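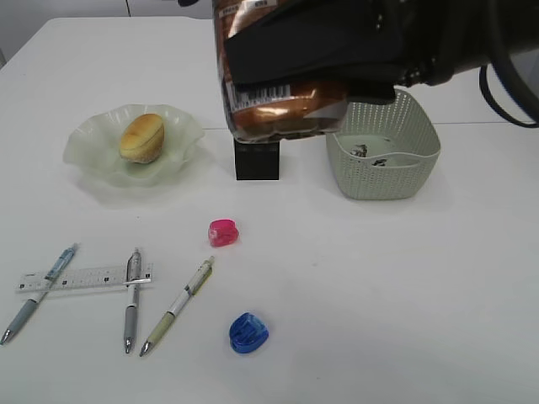 Kunel Astar – Pince adaptative pour la manipulation d'objets courants

Présentation

La pince Astar est un effecteur à doigts souples destiné aux bras robotisés légers utilisés en laboratoire, en atelier pilote et dans les établissements d'enseignement supérieur. Elle a été conçue par la société Kunel pour la préhension d'objets dont la forme, la rigidité et l'état de surface varient d'une prise à l'autre : sachets et emballages souples, petites fournitures de bureau, récipients à bord irrégulier, produits de boulangerie.

Elle s'adresse en priorité aux équipes qui constituent des séquences de tri, de rangement ou de dépose sur plan de travail, et qui ne souhaitent pas changer d'outil entre deux catégories d'articles.

Principe de préhension

Les doigts de la pince sont garnis d'un revêtement souple d'aspect caoutchouteux. À la fermeture, ils enveloppent la partie saisie et répartissent l'effort sur une surface étendue. Dans le cas d'un emballage en film plastique tel que le sachet brun cuivré à code-barres présenté en tête de page, la prise s'effectue sur la moitié supérieure ; le film se plisse et se gonfle sous les doigts, tandis que la partie basse demeure dégagée.

Cette configuration est recommandée lorsque le sachet doit être présenté à un lecteur optique ou déposé dans un bac à parois ajourées. L'intégrateur veillera à conserver une hauteur de dégagement suffisante au-dessus des objets voisins, le point bas d'un emballage souple étant plus difficile à prévoir que celui d'une boîte rigide.

L'effort de serrage se règle par logiciel. Trois profils sont livrés en standard (souple, intermédiaire, ferme) et l'utilisateur peut enregistrer ses propres profils, chacun étant associé à une vitesse de fermeture et à un seuil d'arrêt.

Caractéristiques principales

Type : pince électrique à doigts garnis, finition noir mat
Masse de la pince, doigts montés : 940 g
Profils personnalisés enregistrables : 16
Jeux de garnitures fournis : 2
Raccordement : câble unique, alimentation et données
Montage : bride standard ou platine d'adaptation Hafstein
Usage : intérieur, locaux secs

La masse indiquée s'entend hors câble et hors platine. Elle doit être déduite de la charge utile admissible du bras.

Mise en place et passage du câble

La pince se fixe sur la bride du bras au moyen de la visserie fournie. Le câble doit former une boucle libre entre le poignet et l'avant-bras, d'une longueur suffisante pour autoriser la rotation complète du poignet sans traction sur le connecteur. Il est déconseillé de le plaquer au moyen de colliers serrés à proximité de la pince. Avant toute mise sous tension, l'opérateur fera effectuer au bras, à vitesse réduite, l'ensemble des mouvements prévus et s'assurera que la boucle ne vient pas au contact du plan de travail.

Un plan clair et mat est préconisé lorsque la pince est associée à un système de vision. Les objets translucides, notamment les taille-crayons en plastique coloré, les règles transparentes et le verre dépoli, y projettent des ombres teintées qui peuvent perturber la segmentation. Un éclairage diffus limite ce phénomène sans le supprimer. Les films métallisés ou brillants appellent la même précaution.

Évaluation sur objets mixtes

Le centre d'essais Tultergate a conduit en avril une évaluation de la pince sur un plan de travail garni d'articles de petite taille. Le protocole, établi sous la responsabilité de Chun-hung Fu, prévoyait des prises successives d'objets souples, rigides et fragiles, sans remplacement des garnitures entre les catégories.

Le rapport relève la bonne tenue des emballages souples lorsque la prise est effectuée au-dessus de l'étiquette, ainsi que la régularité du profil souple sur les petits pains. Il formule en revanche deux réserves. Les stylos et portemines posés à plat exigent une approche très basse, que certains bras n'autorisent pas à proximité du bord de la table. Lorsque deux stylos se touchent par la pointe, la saisie de l'un entraîne fréquemment l'autre ; le rapport recommande alors une prise à l'extrémité opposée. Les récipients à bord ondulé doivent pour leur part être saisis dans un creux du bord, l'appui sur une crête étant jugé instable.

Kunel a pris acte de ces observations. Un jeu de garnitures effilées, destiné aux objets minces, est disponible en option.

Entretien

Les garnitures se nettoient à l'aide d'un chiffon non pelucheux légèrement humide. Les solvants sont proscrits. Il convient de remplacer les garnitures dès l'apparition de fissures ou d'une perte d'adhérence, et dans tous les cas après un contact avec un corps gras n'ayant pu être entièrement éliminé. Les pinces employées avec des denrées doivent être équipées d'un jeu de garnitures réservé à cet usage ; la version standard n'est pas destinée à la production alimentaire.

Conditions de fourniture

La pince est livrée avec son câble, la visserie, les jeux de garnitures mentionnés ci-dessus, le logiciel de réglage et la notice en français et en anglais. Le délai de livraison est de 4 semaines à compter de la confirmation de commande. Les établissements d'enseignement et les organismes publics de recherche peuvent solliciter un prêt pour évaluation, sous réserve de disponibilité et de la signature d'une convention.

Les demandes de devis doivent préciser le modèle de bras, la charge utile restante au poignet et la nature des objets à manipuler.

Fiche mise à jour le 21 juin 2026.

Produits associés

Garnitures effilées pour pince Astar
Platine d'adaptation Hafstein
Câble de rechange, version longue
Logiciel de réglage Kunel : notes de version
Prêt pour évaluation : modalités et convention type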